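FOR IMMEDIATE RELEASE
Nov 28, 2018

Can a Machine Clear the Table Yet? Karagiannis Opens Its Chore Trials to the Public in December

Karagiannis, the workshop that has spent the past year asking whether two-armed machines are ready for ordinary chores, will open its doors for four days in December. Visitors can watch the trials up close, ask as many questions as they like, and take home the full set of results in print.

The short version of those results: not yet, but closer than we thought when we started!

Peg-and-plate work on the task board:
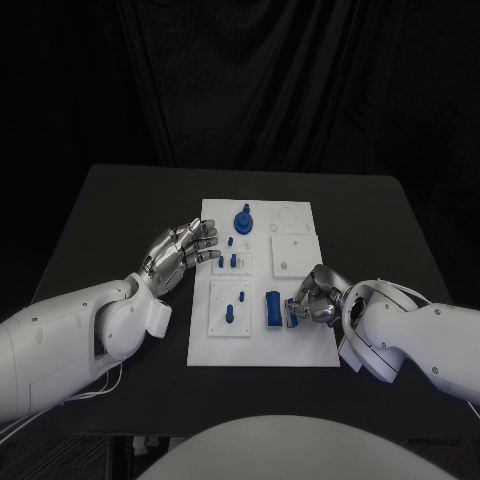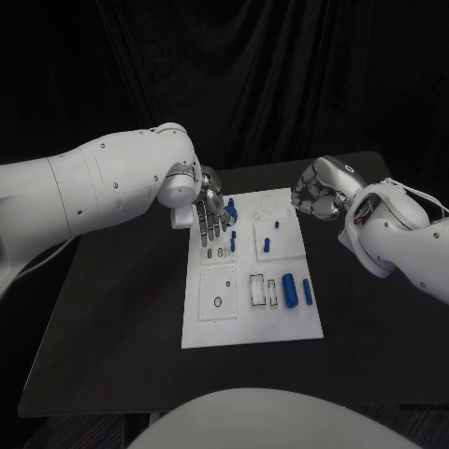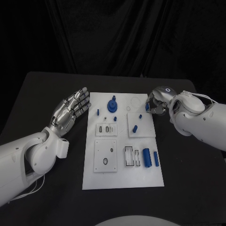
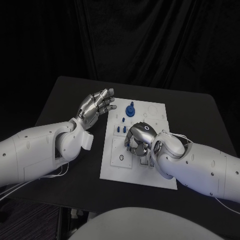

Household and shop-floor chores sound simple until you try to write them down as steps. Sorting a cutlery drawer, putting the right screw back in the right bin, hanging a mug on its hook - each one comes down to picking up a small thing, turning it the right way, and letting go of it in the right spot. That is why so much of our year went into the white board with its blue pegs and white plates, where fingers have to pinch a part hardly bigger than they are while its neighbors stand close by. A person does this while talking on the phone. For a machine with jointed metal fingers it is a real day's work, and we have come to enjoy watching every minute of it.

The program, called Plultholm, logged 1044 chore attempts over the year. They were split between a home list (drawers, dishes, laundry, shelves) and a shop list drawn up with Javivow, a maker of small pump fittings that has 162 people on its assembly floor. Workers there told us which jobs they would gladly hand over and which they would rather keep. Bin sorting was at the top of the first list. Final checks by hand and eye were at the top of the second, and we left those alone.

"I came in a skeptic and I am now a very cheerful skeptic," said Wiebke Stöcker, who leads Plultholm. "Stiff parts with a clear home are going well. Give the same machine a damp dish towel and it is lost. We still don't have a towel result I would show my mother, but I will show it to anyone who visits in December, because the failures are half the fun."

Guangming Pan, who wrote the shop list with the Javivow crew, said speed is the other open matter. "On the floor, a slow helper gets in the way. What I like is how often it can now find the part again after a bad start. A year ago we would have stopped and reset the table."

Findings will be printed in a plain-language booklet by Stimell, with every chore on both lists given its own page. Failed attempts are included, along with notes on what went wrong. The first 200 copies are free to visitors.

The open days are free as well. Children are welcome with an adult, and there will be a table where visitors can try the peg tasks themselves wearing thick gloves (harder than it sounds). Bring a chore you would like to see on next year's list and write it on the wall by the entrance.

Media who would like to visit ahead of the open days, or to speak with Wiebke Stöcker or Guangming Pan, can reach the Karagiannis press desk during office hours.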